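Ticket 283: Follower arm drifts off the oven door handle during hand-guided demos
Status: Resolved
Opened by: Ayanda Mabaso
Assigned to: Munther Smadi, Firard arm support
3 comments · 2 watching

Ayanda Mabaso wrote:

Hello all, and thank you in advance for your patience with a long one. We're teaching the Kotari arm the toaster oven task by remote control, so I move the leader arm with my own hand and the follower copies me. Most of it goes beautifully. When I come in over the oven door, though, the gripper on the follower settles a little short of where my hand says it ought to be, and I end up leaning the leader farther forward to make up for it. I'm worried the arm will learn my leaning along with the task!

I've restarted both arms and reseated the leader's plug, with no change. Episode 137 is the clearest one if you'd like to replay it. My table is set the way I always set it, with the pots and the colander on the left and the oven on the right. 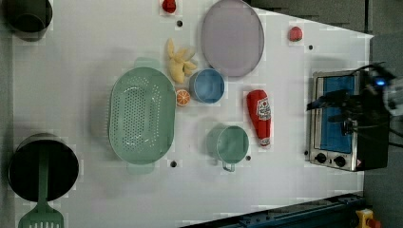
Top view of the table, gripper over the toaster oven.

Munther Smadi wrote:

Hi Ayanda, thanks for the picture and for such a careful write-up — it saved me a good many questions. I replayed 137 and compared the two joint logs. The shoulder and wrist agree nicely all the way through, but the elbow on the follower lags once the arm is stretched out, and it stays behind even while you're holding still. That smells like an old zero position to me. Could you park both arms in the rest pose, run the Drernix calibration again for the elbow only, and then record a couple of short reaches to the handle? Please don't delete the earlier episodes yet.

Ayanda Mabaso wrote:

Done this afternoon, and what a difference! The calibration file on the follower dated from December, before we swapped the elbow motor, so I'm a bit red in the face. I recorded 2 fresh reaches and the gripper came down where I wanted it both times, with no leaning from me. What should I do about the older demos? There are some 530 in the folder and I'd hate to lose them all.

Munther Smadi wrote:

Lovely news, and no red faces needed, I've done the very same thing myself. Keep everything recorded before the motor swap. Anything after it that reaches for the oven should go in a separate folder and stay out of training for now. The pick-and-place ones near the middle of the table looked fine in the handful I replayed, so I'd leave those in. I'll close this one, but do reopen it if the elbow starts to wander again.

Related tickets
Won leader handle: trigger feels sticky after long sessions
Kotari follower pauses when the recording starts
Drernix calibration: rest pose not accepted
How to split a demo folder without renumbering episodes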